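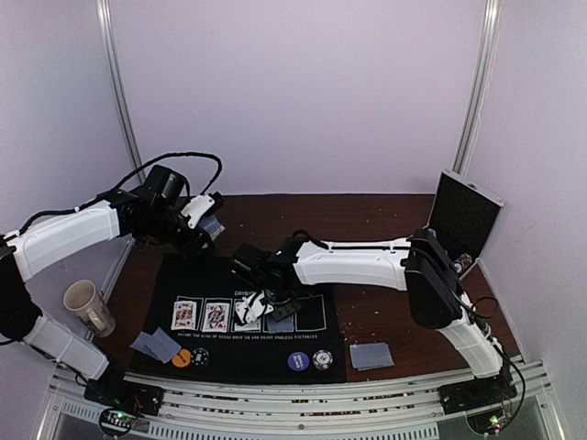 Jestwood Short Story Prize – Frequently Asked Questions

Who can enter?
Any writer aged 18 or over who lives in Clusden or Pillai. You do not need to be published before.

How long can my story be?
The limit is 1,000 words. The title is not counted. Last year almost 80 stories came to us, and several were over the limit, so please check yours before you send it.

How many stories may I send?
Up to three. Each one needs its own entry form.

Is there a theme?
No. We welcome all genres, but no poetry and no chapters from a novel.
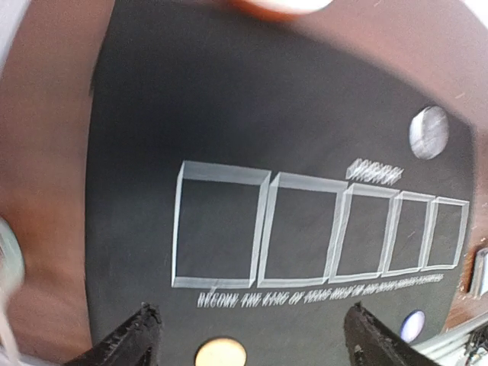 White boxes printed on a black panel

Can I correct my story after I have sent it?
Unfortunately not. The judges begin to read in January and they receive the files as they are – also with the spelling mistakes.

My story was on my own blog. Is it still allowed?
Yes, if you remove it from the blog until the results are out.

Who reads the entries?
Sevim Aksoy makes the first selection. The final judges are chosen by Prarkari, our publishing partner. Your name is not shown to any of them.

When are the winners announced?
On February 13, 2021, by email to all who entered.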